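穿孔金属板

穿孔金属板,又称冲孔金属板、冲孔板,是在金属薄板上以冲压、切割或其他方法加工出大量孔洞而形成的板状材料。孔洞通常按一定规律重复排列,也可依照图样作疏密、大小不等的布置。穿孔金属板保留了基材的大部分平面刚度,同时具有透气、透光、透声和减轻自重的特点,广泛用于筛分、过滤、机械防护、通风、建筑幕墙、室内墙面、吊顶及家具等领域。

在汉语工程文献中,“穿孔板”一词的含义较宽,除金属板外还包括穿孔石膏板、穿孔木质板和穿孔纤维水泥板。本条目只讨论以金属为基材的产品。由金属板切缝后拉伸而成的扩张网(俗称钢板网),以及由金属丝编织或焊接而成的丝网,在用途上与穿孔金属板多有重叠,但制造原理不同,一般另行归类。

历史

早期的穿孔金属板由手工制成,工匠以冲头和锤在铜、锡或薄铁皮上逐一打孔,制品多为灯罩、食品柜的通风面板、漏勺和筛具。这类制品孔距不甚均匀,孔缘常带有翻边或毛刺,部分地区的工匠有意保留翻边,使其成为装饰的一部分。

十九世纪,采矿业和谷物加工业对筛板的需求迅速增加,机械冲孔随之发展起来。矿石分级要求同一块筛板上的孔径高度一致,手工制品难以满足,多冲头压力机因而得到采用。此后,制糖、造纸、酿造和纺织等行业相继成为穿孔板的重要用户。

二十世纪上半叶,建筑声学逐渐成为独立的技术领域,穿孔金属板背衬多孔吸声材料的构造开始用于播音室、电话间和办公场所的顶棚。第二次世界大战以后,轧制铝板和镀锌钢板价格下降,金属吊顶在公共建筑中得到普及。数控转塔冲床和激光切割设备推广以后,按图像灰度生成孔洞的做法变得可行,穿孔板在建筑立面上的应用明显增多。

材料

常用基材包括低碳钢、镀锌钢、不锈钢、铝及铝合金,铜、黄铜、钛和镍基合金也有使用。基材的选择取决于使用环境、荷载、表面处理方式和造价。

低碳钢强度较高、成形性好,价格较低,多用于室内构件、机械护罩和货架。由于冲孔会暴露大量未经保护的断面,低碳钢穿孔板通常在冲孔之后再进行喷涂或浸镀。若先镀锌后冲孔,孔壁处的基体金属外露,镀层对其仅有有限的电化学保护,在潮湿环境中孔缘可能首先出现锈迹。

不锈钢穿孔板主要用于食品、制药、化工和滨海建筑。奥氏体不锈钢在冲孔时有明显的加工硬化倾向,对模具的磨损大于低碳钢,可冲的最小孔径也相应受到限制。

铝板自重轻,可作阳极氧化处理,是幕墙和吊顶中最常见的基材之一。铝的弹性模量低于钢,同等厚度下挠度较大,大幅面铝穿孔板往往需要折边或加设背肋。

孔型与排列

圆孔是最常见的孔型。圆形冲头制造简便、刃磨容易,孔周应力分布较为均匀,因此在强度和成本两方面均占优势。其他孔型有方孔、长圆孔、长方孔、六角孔、三角孔、十字孔及各种异形装饰孔。六角孔可在较高的开孔率下保持等宽的孔间筋,常用于通风面板;长圆孔则多用于脱水和颗粒分离。

圆孔的排列主要有三种方式。错排时相邻三孔的圆心构成等边三角形,孔间筋宽一致,强度较好,冲孔后板材的变形也较易控制。直排时圆心构成正方形,外观规整,便于与方形模数配合,但沿孔列方向的强度较弱。对角排列为直排旋转后的形式,多出于视觉上的考虑。

孔距指相邻两孔中心之间的距离,孔间筋宽等于孔距减去孔径。一般工艺要求孔径不小于板厚,筋宽亦不宜过小,否则冲头易折断,板面易撕裂。采用特殊模具或激光加工时,这一限制可适当放宽。

开孔率为孔洞总面积与穿孔区面积之比,以百分数表示。对于均匀排列的孔洞,可由一个重复单元中的孔面积除以该单元面积求得。开孔率直接影响板材的通风量、透光量、声学性能和剩余强度,是产品标注中的基本参数。计算时应注明是否计入四周的无孔边。多数产品在板边保留一圈不穿孔的区域,供折边、焊接或紧固使用,若以整板面积为分母,所得数值将低于穿孔区的开孔率。

制造

冲压是产量最大的加工方法。全幅冲床在一个行程内完成整排孔洞,板材或卷材步进送入,适合大批量、规则排列的产品。转塔冲床装有多组模具,由程序控制选模和定位,适合孔型混合或布置不规则的板件。滚筒式冲孔将冲针装于旋转滚筒表面,加工速度高,多用于薄料。

冲孔过程中,板材一面形成圆滑的塌角,另一面形成毛刺。订货时通常需要指明外露面,建筑饰面和与人体接触的部位一般以塌角面朝外。毛刺可用刷辊、砂带或滚筒去除。

冲孔会在板内引入不均匀的残余应力,使板面产生弯曲,四周无孔边较宽时尤为明显。校平工序一般采用多辊校平机,使板材经反复弯曲后趋于平整。开孔率很高或局部密集穿孔的板件难以完全校平,设计时宜在图样中对平面度作出合理规定。

激光切割、水射流切割和等离子切割不需要专用模具,适于小批量和厚板加工。光化学蚀刻可在极薄的金属上获得微孔,孔缘无毛刺,主要用于精密滤网和电子零件。

表面处理

常见的表面处理有粉末喷涂、液体喷涂、热浸镀锌、阳极氧化、电解抛光和拉丝。粉末喷涂时,小孔内缘因静电屏蔽作用可能出现涂层偏薄的现象;涂层过厚则会缩小孔径,对微孔板的声学和过滤性能均有影响。热浸镀锌时,锌液可能在小孔中滞留成膜,因此孔径过小的板件较少采用这一工艺。

声学应用

穿孔金属板本身吸声作用有限。其在建筑声学中的用途大致分为两类,一类以穿孔板作为透声护面,另一类以穿孔板与其后方的空气层共同构成共振吸声结构。

作为护面使用时,板后填充矿棉、玻璃棉或聚酯纤维等多孔材料,穿孔板起机械保护和装饰作用。开孔率较高时,声波在中低频段几乎不受阻挡;频率升高后,板的声质量逐渐显现,吸声系数有所下降。板与多孔材料之间常贴一层薄型吸声无纺布,以防止纤维逸出,并提供一定的流阻。

作为共振结构使用时,孔中的空气柱相当于质量,板后空腔中的空气相当于弹簧,整体可视为许多并联的亥姆霍兹共振器。共振频率随开孔率增大而升高,随板厚和空腔深度增大而降低。孔径缩小到毫米以下时,空气在孔内的黏滞损耗显著增加,不需附加多孔材料即可获得较宽的吸声频带,此类产品称为微穿孔板。

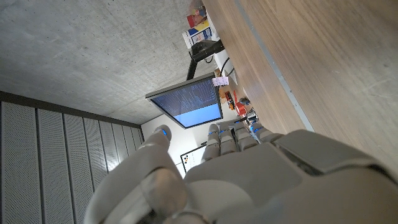

室内穿孔金属墙板与混凝土顶棚。

在采用裸露混凝土楼板的办公和教学空间中,顶棚通常无法提供足够的吸声量,墙面吸声因而较受重视。穿孔金属墙板一般自踢脚上沿或桌面高度起安装,覆盖人员就座和站立时的耳高范围。若两面相对的平行墙体均为硬质表面,至少应在其中一面设置吸声构造,以减轻颤动回声。墙板的吸声性能应以包含空腔和背衬在内的整体构造在混响室中测定,仅凭面板的开孔率不能作出判断。

建筑应用

在建筑外部,穿孔金属板多作为双层立面的外层,用于遮阳、遮挡视线和统一立面外观。白天室外亮度高于室内,自外部观看时板面较为封闭,而室内人员仍可看到外部景物;夜间室内开灯后,这一关系随之反转。对隐私要求较高的房间不宜单独依靠穿孔板遮蔽视线。

Cander市立档案馆的西立面是此类做法的一例。该立面外层采用阳极氧化铝穿孔板,总面积1,665平方米,由377块单元板组成,共使用9种孔距。孔洞在阅览层窗前较密,在库房层逐渐稀疏,板后设有检修通道。单元板由Paulík公司加工,标准宽度为600毫米,转角处另作折板。建成后的使用评估指出,阅览层的眩光有所减轻,但立面下部朝向道路的一段较易积灰,后来增加了清洗次数。

Pullov客运站在候车厅吊顶中使用了可下翻的穿孔钢板,以便检修其上方的风管和线缆。同一产品也用于站内自动扶梯的侧面包覆。由于两处使用环境不同,扶梯一侧的板材加厚,并改用较小的孔径,以避免手指伸入。

穿孔板立面须考虑风致噪声。气流掠过孔缘或板边时,在特定风速和风向下可能激发纯音,即通常所称的啸叫。影响因素包括孔径、板厚、孔缘形状、板间缝隙和背后空腔的尺寸。由于理论预测的可靠性有限,较大的工程常以足尺试件进行风洞试验。除啸叫外,固定件松动引起的撞击声和温度变化引起的摩擦声也较常见,可通过弹性垫片和滑动连接加以控制。

在严寒地区,附着于板面的冰雪会改变风荷载和自重,融化后还可能坠落。人行通道上方的穿孔板构件应采取防坠落措施。

工业与其他用途

筛分仍是穿孔金属板的主要工业用途之一。在采石、煤炭、粮食和再生料处理中,筛板孔径决定物料的分级界限。与编织网相比,穿孔筛板使用寿命较长、孔径稳定,但开孔率较低,单位面积的处理量相应较小。筛板孔壁可加工成上小下大的锥形,以减少物料堵塞。

在过滤设备中,穿孔板常用作滤布或细丝网的支撑层。离心机转鼓、压榨机筛筒和井用滤管均可由穿孔板卷制焊接而成。Grendater地区的葡萄酒业长期使用不锈钢穿孔内筒的立式压榨机,内筒以长圆孔为主,孔的长轴与筒轴平行。

机械护罩、散热面板、扬声器面网、照明灯具、户外座椅、货架和工具挂板也是常见用途。挂板要求孔距严格一致,以便挂钩在不同位置互换。用作防护罩时,孔的大小与护罩至危险部位的距离应一并确定,孔越大,所需的安全距离也越大。

力学性能

穿孔使板材的有效刚度和强度降低。工程计算中通常将穿孔板视为均质板,以等效弹性模量和等效泊松比代替基材的相应数值。等效常数由孔距与筋宽之比及孔的排列方式决定,可自图表查得,也可由有限元分析求出。错排圆孔板在面内近似各向同性,直排圆孔板和长圆孔板则须区分方向。

孔周存在应力集中,在反复荷载下可能成为疲劳裂纹的起点。振动筛筛板的破坏多始于紧固件附近的孔缘,因此在该部位常保留无孔区。折弯线应尽可能避开孔列;折弯线穿过孔洞时,孔会被拉长,弯角处亦可能呈现不连续的折痕。

维护与回收

室内穿孔板的日常维护以吸尘和湿布擦拭为主。带有吸声背衬的板材不宜用水冲洗,重新涂刷时应避免涂料封堵孔洞或浸入无纺布。室外板材的清洗周期依大气污染程度和雨水冲刷条件而定,背面得不到雨水冲刷的部位往往更易积聚盐分和灰尘。清洗剂应与表面处理相适应,强碱性清洗剂会侵蚀阳极氧化膜。

冲孔产生的废料形状规整、成分单一,易于回炉,其中部分圆片可直接作为垫圈坯料或配重填料使用。使用后的穿孔板在去除背衬和密封材料后,可按相应金属品种回收。与背衬胶合的复合板拆解较为费工,部分业主在招标文件中要求采用机械固定的可拆构造。

参见

扩张网
金属丝网
亥姆霍兹共振
建筑声学
双层幕墙
金属吊顶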